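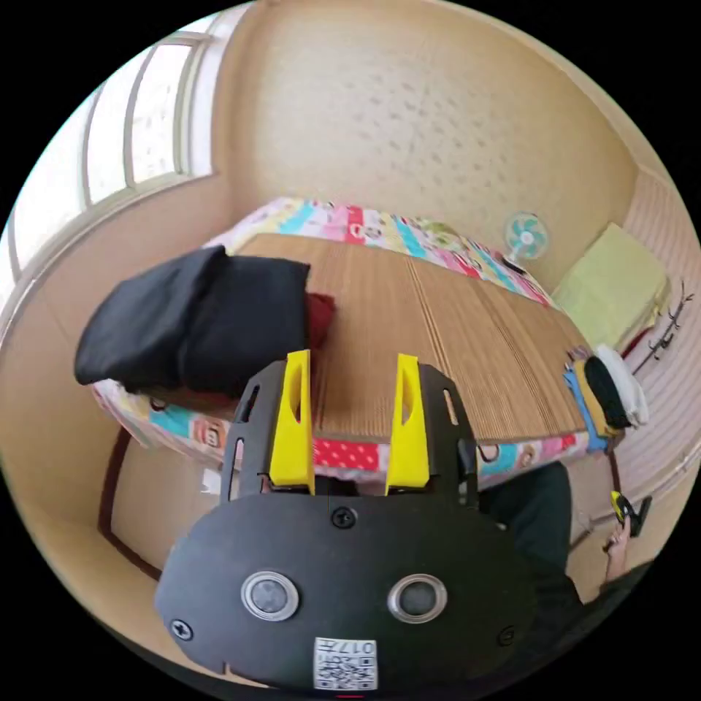
3.2 Lost endings: what the paper record shows

We turn now to the endings that were shot and then dropped. Of the 316 production files held in the Treloar papers, most hold a continuity script and not much else. A smaller group hold two or more versions of the last reel. That smaller group is the one we use here. Files with water damage were left out, also files where the script had no date on any page.

Reading was done by two of us (Mellor and Chege), seperately, then compared. Where we disagreed Entwistle read the file as well. Disagreements were mostly over what counts as an ending. A final line changed from a question to a statement, is that a new ending? We said no. A death moved off screen, yes.

The clearest case is Drunska, the courtroom thriller Malcolm Whitlock cut for the Plaltby company. The shooting script runs past the verdict to a prison corridor, then a long silent walk, then the wife waiting outside in a parked car. Release prints stop at the verdict. Preview cards survive, 300 of them, in two boxes, and very few complain about the corridor. What people disliked was the length. Whitlock's cutting notes say the same thing, bluntly: "drags after the judge". So the usual story, that the ending was judged too grim for the public, does not hold up well for this film. It may still hold for others.

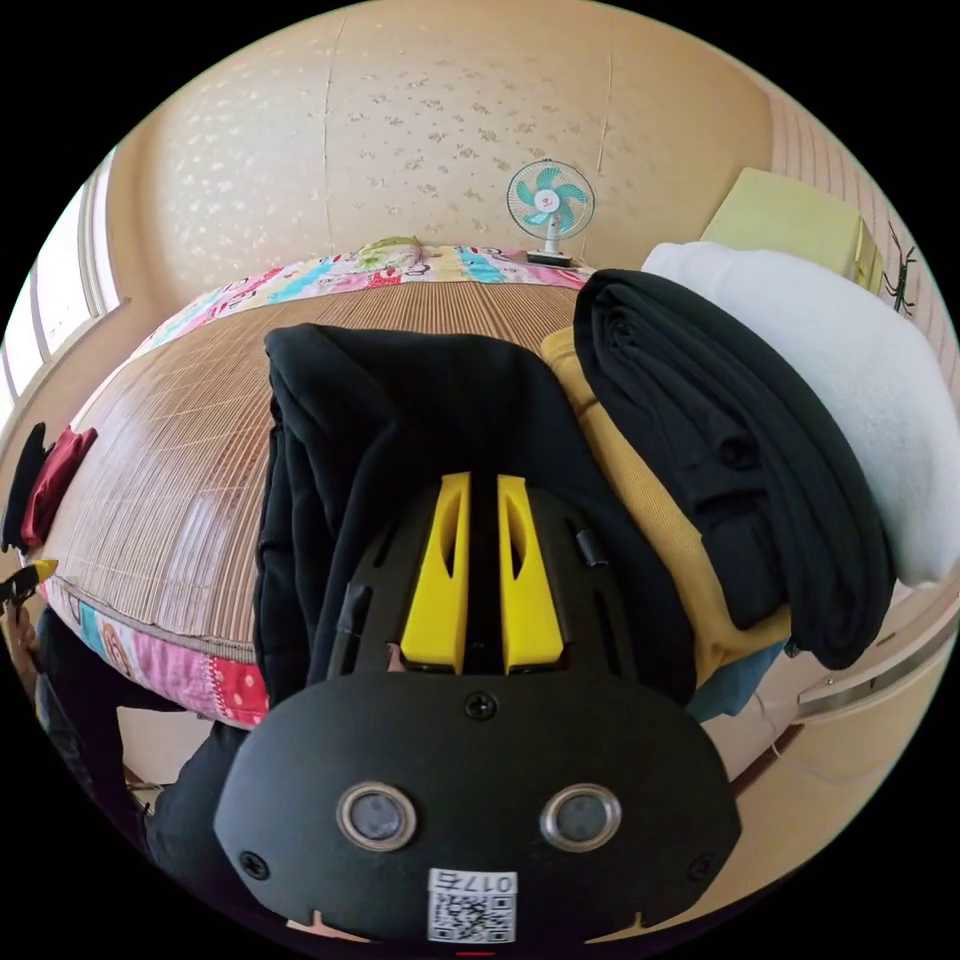
Figure 4. Hand-held gripper with two yellow fingers, pointed towards a bed.

Cost is the second point. Earlier writers treat the dropped reel as money thrown away, and cite it as proof of pressure from above. The Dorkton ledgers give a more ordinary picture. Sets for the last reel were re-used within weeks, in one case for a comedy. Some 2,000 feet of negative from the corridor scenes is listed as kept, then the listing stops. We could not trace it further. Ackroyd (personal communication, February 26, 2021) thinks it was junked the following December along with the trims. No paperwork either way.

Third, the scripts themselves. In 20 files the dropped ending is longer than the one that replaced it, often by several pages, and has almost no dialogue. Stage directions carry nearly everything. This matters for anyone quoting from a script as if it were teh film. A page of description could be played in ten seconds or three minutes, and the stills, where there are any, do not settle it. See also section 4.1 on timing sheets, which cover Drunska and two of the other thrillers only.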